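My grandmother kept her buttons in a shortbread tin, and I can still hear the sound it made when she tipped it out on the bedspread for us. I have been thinking about that tin a great deal since I spent part of January in Plalmont, a river town where people hold on to small things with a seriousness I found very comforting.

I had gone there to see the mending room above the old feed store on Codstead Street. You climb a staircase that complains the whole way up, and at the top there's a long bright room with a kettle at one end and the kind of chairs that don't match but have all been sat in for years. People bring in coats, lampshades, christening gowns, a tablecloth or two. They stay for the afternoon (I meant to stay an hour and left after dark) and they talk while they sew.

Vignesh Chacko started the evenings after he moved back from Climska to look after his father. He had inherited 633 neckties, of all things, from an uncle who sold them door to door, and he couldn't bring himself to give them away. So he learned to quilt. The first one took him most of a winter, and he'll tell you cheerfully that it's crooked, and that his father won't sleep under anything else.

"I thought I'd be done with it once the ties ran out," he told me. "I've still got around 200 of them, and I've stopped hurrying."
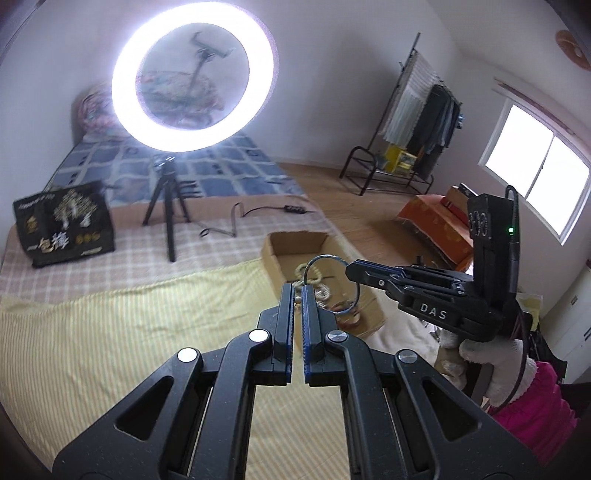
I loved that, the not hurrying! So much of what we're told about making things at home is about getting finished, the weekend project and the quick fix, and I've fallen for it as often as anybody. My own sewing basket holds a baby blanket begun for a niece who now drives a car. In Plalmont I heard about a cardigan that has been passed between 4 sisters, each of them adding a patch to the elbows before mailing it on, and the youngest is still arguing for yellow.

On my last evening I finally took out the coat I'd brought along, a gray wool thing with a torn lining that I had been closing with a safety pin for two winters. A woman across the table threaded a needle for me, looked at my stitches, and kindly said nothing. Vignesh found me a scrap of tie for the pocket, dark green with little ducks on it.

I wore the coat home on the train by way of Onu, with my hand in that pocket most of the way. The lining has come loose again near the hem, and I'm going back in spring to fix it.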